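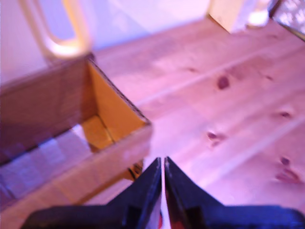

Equipment budget, second half: where we are

Hi all – time for the progress report I owe you on the Vorville packing project. Tue 25 January was the cutoff for the numbers below, so anything ordered later will show up in the next one.

The big purchase is done. We went with the Sokora gripper over the Nazari one, mostly on lead time (three weeks against seventeen!), and I'm happy with the choice so far. We've been working with plain cardboard boxes on the floor for now, and that has kept the bill for test materials tiny.

What's left to buy

Spare fingers come first. I put five pairs in the November plan and I'd like to keep that number, even though it looked a bit generous at the time. Then there's lighting. I had $500 down for lamps and a better camera is on my wish list too (the color and sharpness we get now make it hard to judge how near the fingertips are to the cardboard). I'd rather fix the lamps first and see how far that gets us.

The second arm from Irnura is the one I want to talk about. Their quote came in higher than we planned, and it doesn't include the mount or the cables – I've asked them to redo it with everything in. Please hold that line open until I have the new quote. If it's still too high, I'd move the arm to next year and put the money into a proper bench.

Receipts for the gripper are in the shared folder.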